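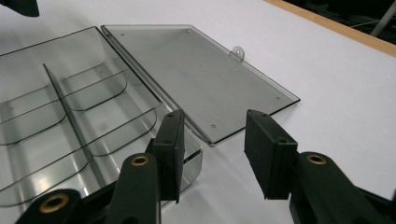 Swim goggles are the thing I get asked about more than anything else in the shop, and the Troller 2 is the pair I end up handing over most often. I've worn mine since August, three mornings a week at Busbridge pool plus a couple of very cold open water meets, so I feel I can talk about them without reading off the packet. My spare nose bridges and straps go in a smoky plastic box with a fold-back lid and round-ended compartments, and I'd say get something similar, as the little bits vanish into a kit bag in no time. Anyway, the goggles!

## Fit

The Troller 2 is a low-profile racing goggle with a soft seal, so you get the close fit of a race pair without those deep red rings round your eyes all through breakfast. It comes with four nose bridges. Start with the second smallest, press the cups on without the strap and see if they hold for a moment. If they drop straight off, go up or down a size and try again.

The strap is a split one and it's longer than it needs to be — trim it once you're sure, and leave yourself a bit spare. Krystyna Szulc swims the 400 IM for our masters squad and wears hers under two caps, with the strap low at the back. I can't get on with that at all, mine sits high.
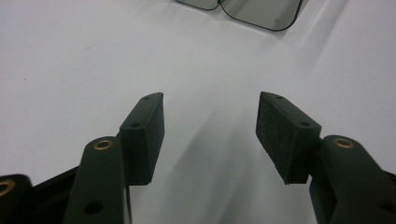

Lens choice is mostly down to where you swim. Clear for dim indoor pools, light smoke for bright indoor ones (that's what I'd pick if you only want one pair), and mirrored for outdoors. The mirrored ones are too dark for Prirgate on a winter evening, and I say that having misjudged a turn there and come up with a very sore heel.

## Looking after them

- Rinse in cool fresh water after every swim
- Don't rub the inside of the lens, ever, not even with a nice soft cloth
- Let them dry out of the sun

The anti-fog coating does wear off in the end. I got almost 100 swims out of mine before I needed a spray, and Kipchumba Mollel had much the same from his.

## The details

| | |
|---|---|
| Stock number | 439 |
| Weight | 27 g |
| Lenses | Clear, light smoke, mirrored |
| Nose bridges | Four, swappable |
| Strap | Silicone, split |

Replacement straps and bridges are sold separately, and they also fit the older Chiu goggles if you've still got a pair knocking about. We don't do prescription lenses in this model, sorry. Goggles can come back for an exchange if they're unworn and the seal on the pack hasn't been broken — or pop in and try the shop pair first, Li-hua Lu is on the counter most mornings and she's far more patient than I am.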